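Consuelo Cuautle used to be quick with a mug. At Plirkby, the homewares firm where she has worked for 16 years, she tested drying racks and mug trees by hand: mug on, mug off, tick the sheet.

"You'd get into a rhythm," she says. "Then you'd get into a different rhythm, called tendonitis."

Since July the mugs have belonged to a robot arm the staff call Cillik, after a supervisor who also didn't talk at lunch.

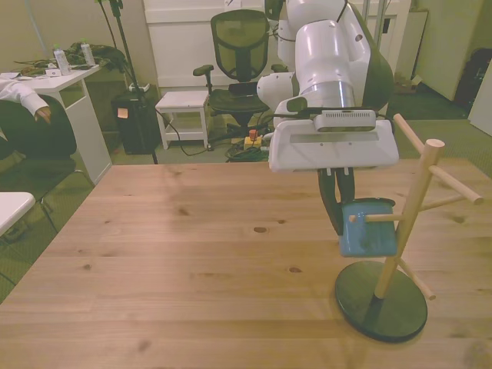 Her job title is now motion lead. It came with a small raise and a lanyard in a new colour. She decides what the arm should practise, watches it try, and writes down what went wrong in words an engineer will accept.

"My first report said 'it got huffy with the handle.' They sent that one back."

Primora, the retailer that takes most of Plirkby's stock, wants 4000 hangings before it will put a new design on the shelf. By hand, that was the better part of a month and a lot of radio.

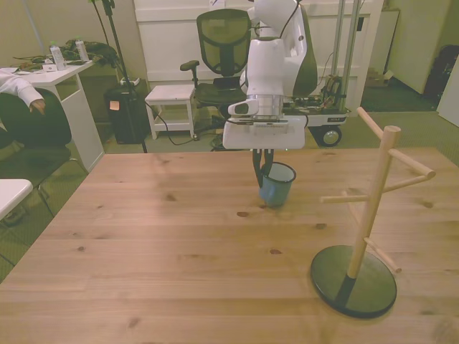 Did anyone lose work over it? Cuautle takes a while to answer. The testing bench had 28 people on it when she started and 16 when the arm arrived, so she won't blame the arm for the first dozen. The rest have been kept on, mostly in packing and returns. Two have told her they hate returns.

"Management said we'd be freed up for creative tasks," she says. "I've made one spreadsheet. It has colours."

What she misses is the talk. Four people hanging mugs will get through a divorce and a kitchen reno by noon. One person watching an arm mostly gets through her coffee.
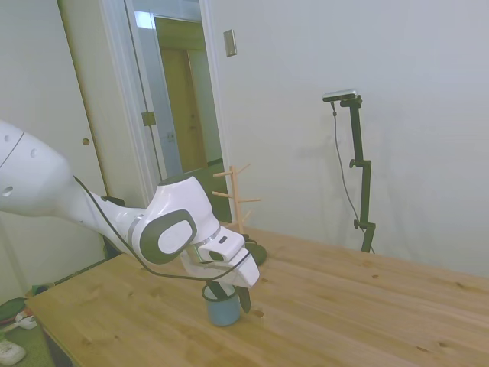

She does admit her wrists are better. She has taken up the accordion again, to her neighbour's regret, and sleeps without the brace. Next on the list is the Chávez range, which has smaller handles. She has asked for two weeks to get it right. They've given her one.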